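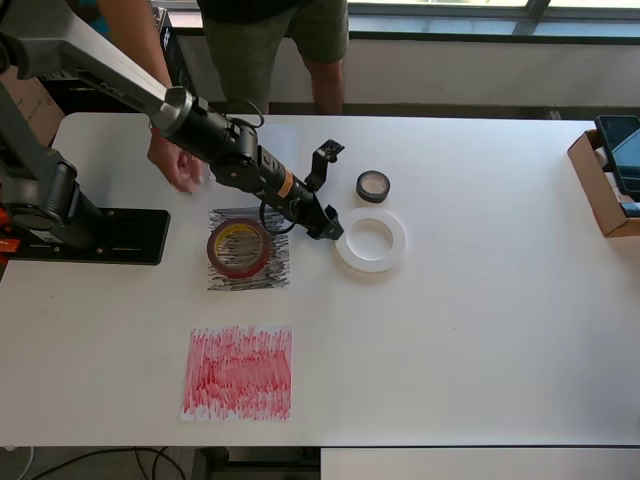 Chores and shop work: where are we really?
Posted by Rochelle Ruawai, 16 July 2023

rruawai: Task is tape rolls sorted onto marked sheets. Red tape goes on the red sheet. 157 trials on our bench, and the failures are mostly grasp height. A roll lying flat leaves the fingers very little clearance over the table.

njal_k: Put foam under the sheets. We did that at Wilberg and stopped seeing finger strikes.

rruawai: Foam shifts the sheets. Tried it.

lockyer_j: A kid does this in seconds. I would not pay for it in a shop, let alone a kitchen.

sugeng.n: Depends on the shop. At Vamonbridge we kit parts overnight, 24 bins, no one waiting on cycle time. Slow is fine if it recovers from a drop by itself.

lockyer_j: Does it?

sugeng.n: Flat parts, no. Boxes, yes – most nights.

njal_k: Then grip the roll through the core. One finger in, one out.

rruawai: Works on the wide white roll. Will try the small black one next.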